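Kurz vor neun abends, noch im Büro. Tag fing gut an, dann nur Planner. Der neue lokale Planer (Branch nelport) fährt auf glattem Boden sauber, auf Pflaster zappelt er. Costmap flackert, Fugen werden als Hindernis gewertet — nicht immer, aber oft genug. Schwelle von 9 auf 20 mm hoch, besser. Dafür jetzt Angst um die Bordsteinkante, die ist stellenweise ja auch kaum höher.
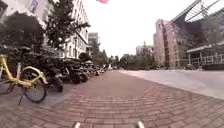 Gehweg mit Bogenpflaster, links Rad und Roller, rechts die Fahrbahn.

Zweites Problem die Rollerreihe. Segmentierung macht daraus einen einzigen Klumpen, Lenker fehlen mal, mal nicht. Der gelbe Rahmen vom Rad kommt gut, Ständer gar nicht. Inflation links erhöht, prompt plant er zu weit richtung Straße. Muss asymmetrisch gehen, nicht heute.

Log durchgesehen: 900 Zyklen, 754 davon mit gültigem Pfad. Zu wenig. Morgen Bodenebene neu fitten statt an Schwelen drehen. Und Ladidus wegen Zeitstempeln anschreiben, wieder vergessen. Hunger.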